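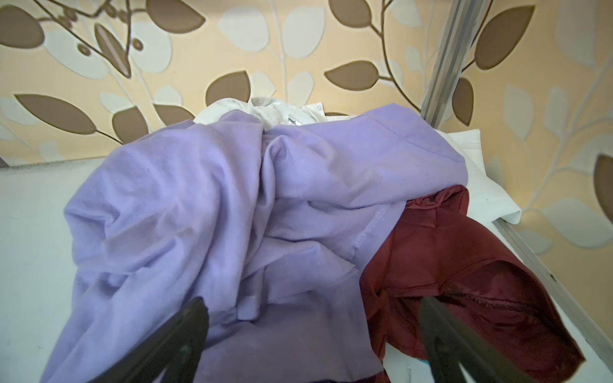 Unit 4: Sorting a mixed pile

Household Skills, Lustevthorpe evening course
Tutor: Ghizlane Hajji

Bring these notes to the practical in June. The session is 70 minutes and the first 30 are for sorting only. No folding until I have looked at your groups.

4.1 Pull apart before you judge

Lift garments out one at a time. A crumpled T-shirt can hide a good part of whatever is under it, and small items get caught in the folds. Put each piece down flat and turn sleeves the right way out.

4.2 Colour groups

Whites go on their own. A white button-up shirt that has been lying under purple or wine-red things is still a white, so take it out first.
Lavender and other pale colours make the second group.
Plum, maroon and black make the third. Wash new dark items separately the first time.
Teal and mid blues can go with the darks if they have been washed before.

4.3 Care tags

On a shirt, look inside the neckline. On T-shirts the tag may be in the side seam instead. If the print has worn away, treat the garment as a delicate: 30 degrees, short spin. Write down what you decided, as you will be asked.

4.4 Shirts with collars

Undo the collar button before washing and do it up again before folding. Gullik's method (handout 2) folds the sleeves straight back; Sial's crosses them. Either is fine for the assessment – pick one and stick to it.

4.5 Pockets and small soft packs

Check every pocket. One paper tissue will cover a dark load in white bits, and they are slow to pick off. Keep packs of tissues away from the sorting surface, standing up where you can see them, and put anything else you find in a tray.
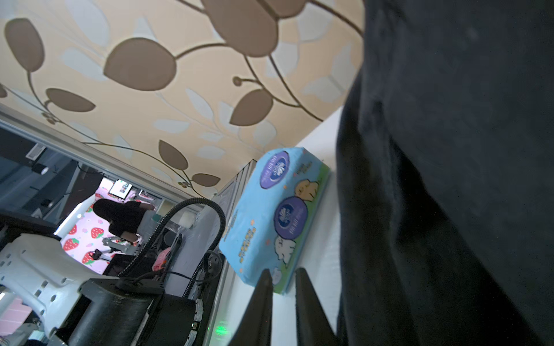
Tissues in a light-blue soft pack, leaning at an angle.

4.6 For next time

Read Dulberg, page 76, on drying knitted fabrics. Write up to 200 words on how you sorted your own wash at home, including one item you were unsure of and where you put it.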